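The arm that moved on its own

Siham Boutros had twenty minutes. She ate lunch through most of them. We talked in the canteen at Sinmont, second floor, very loud, so a few of her answers got lost under the dishwasher and I've left those out.

She runs cell software at Ekard, and in February one of her two-arm cells started moving with a man's forearm over the table. He wasn't hurt. His sleeve got caught on a wrist joint, he pulled, the cuff tore. He went and sat down in the corridor for a while.

"People want me to say it was the robot," Boutros says. "Fine. The robot. The robot did what the queue told it."

The man was Bilal Daher, night tech, years on the floor. I called him the evening before. He didn't want to talk long either. A dropped part had jammed under the left arm, he hit the stop, both arms froze, he reached in. Then the shift lead at the other panel cleared the alarm.

"I heard the brakes let go," Daher says. "It's a click. You know that click. I thought, that's the wrong side."

It was the wrong side. Left arm stayed put like it should. Right arm picked up its last move exactly where it had dropped it and came across, slow. 13 seconds between the reset and the contact, by the log. Daher says it felt like none.

So why did it move? Boutros puts her fork down for this one.

The cell had one stop and two queues. Hitting the button froze both arms. So far so good. But the reset only flushed the queue for the arm that had faulted, and the other arm had not faulted, it had just been paused, and a paused arm in that release kept everything it was holding in its list. Clear the alarm and it thinks the pause is over. Nothing asked it to check where anything was first. No prompt, no light, no second button.

"Paused and stopped were the same word on the screen," she says. "Same word, same color. Two completly different things underneath."

Who wrote that? She did, some of it. The arm handler came from an older single-arm product and Quentin Lecomte's group at Bataineh had bolted the second arm on. She won't put it on him. "I reviewed it. I signed it. I read the diff on a train."

Since then her team has been replaying stops in simulation. Two arms, long table, the sort task with the rings and the blue bin. Freeze it at a bad moment, reset it, watch what the arms think they're doing.

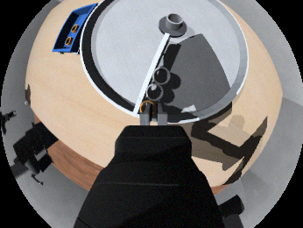
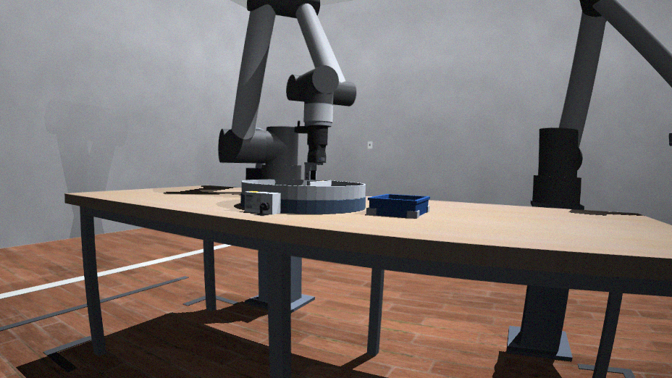
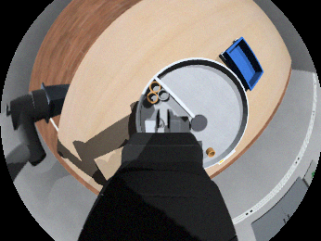 A stop is easy and a restart is hard, is her whole argument, and she makes it while drawing on a napkin. The code has to know what the arm had in its fingers, what's left to do, and whether a person has touched anything since. She draws a circle, a line in it, a small ring by the gripper. In the first picture there's an orange-copper ring right at the finger tips, down by the near end of the white divider, and that's the kind of moment she likes to kill it at. Is the ring held? Let go? Depends on which line of code you ask. Then she puts a dot on the far side of the napkin circle. Same thing in the third one, three parts bunched up near the outer end of the divider and one orange-brown one by itself clear across the tray. "If the list says go get that one, the arm goes and gets that one. Right across. Doesn't care who's leaning in."

I asked how many of the replays went bad. She has the number ready. They ran 92 stops on the old release. In 34 of them an arm restarted on a move it should have thrown away.

"More than a third," she says. "On software we were shipping. I had to read that out in a meeting."

How did the meeting go?

"Quiet."

Nobody had caught it earlier for a boring reason. The acceptance test stopped the cell with both arms parked. Both queues empty. Reset, nothing moves, tick the box. Omar Saliba, who did the site tests, told me the same thing by phone and sounded tired of telling it. "The sheet said press stop, verify motion ceases, press reset, verify no motion. So that's what I verified. I could've pressed it mid-pick. The sheet didn't say mid-pick." He has rewritten the sheet. It says mid-pick now, and it says it for each arm in turn, and then for both.

There was also a warning. This part she brings up herself, I hadn't known to ask. A customer, Pomum, fruit packing parts mostly, had written in months before that their right arm "twitched" after a reset. Ticket got tagged as a brake problem. Somebody sent them a brake.

"They fitted it too," she says. "They were very nice about it. Still twitched."

Did anyone call them back?

Long pause. Dishwasher. "After February we did."

The fix, short version, because she gave me the long one and I couldn't keep up. Stop now empties both queues, always, whichever arm complained. Reset does nothing except allow a new command. To get motion you have to press a separate start at the panel on the side where the door is, and the other panel can't do it at all. And the screen says STOPPED or HOLDING, two words, two colors. Operators hate it, she says. Every stop costs them the cycle. Whatever the arm was in the middle of has to be planned again from scratch, and if it had a part in the grip someone has to say so.

I pushed on that a bit. Couldn't you save the plan, show it to the operator, let them approve it?

"Lecomte wants that. We argue about it." She thinks people will approve anything at three in the morning. He thinks people will start working around a stop that costs them time, and stop pressing it. She admits he may be right. "That one keeps me up. If the button's expensive they'll reach in without it."

Daher says some already did, before any of this. He has done it. Not since.

There's a thing she's still not happy with. The lockout. Under the site rules Daher should have locked the cell off before reaching in, with his own padlock, and then the panel reset would have been dead whatever the software believed. He didn't. The lock board is on the far wall by the compressors and the jam looked like a two second job. The first write up made that the root cause, operator failed to lock out, close the file. Boutros sent it back.

"Both are true. He should have locked it. It should not have moved. I don't get to hide mine behind his."

The second write up lists the queue first. Four pages, she offered to send it and hasn't yet.

Are there cells still out there on the old release? Yes. She wouldn't say how many, only that every site has been told and the ones that can't take the update have had the second panel's reset disconnected, physically, wire out. Saliba did several of those himself. Pomum got theirs first.

I asked if simulation would have found it in the first place, if they'd had it set up back then. She shrugs. Maybe. Somebody still has to think of pressing stop at the wrong time, and the sim doesn't do that for you, you have to tell it when. Now they pick the stop times at random and let it run overnight. It has found one more since, a gripper that opened on reset. Small one, she says. Would have dropped a part on somebody's hand. Fixed in teh same release.

She had to go, there was a call. She took the napkin with her.

Daher is back on nights, same cell. He moved the lock board himself. It hangs by the door now.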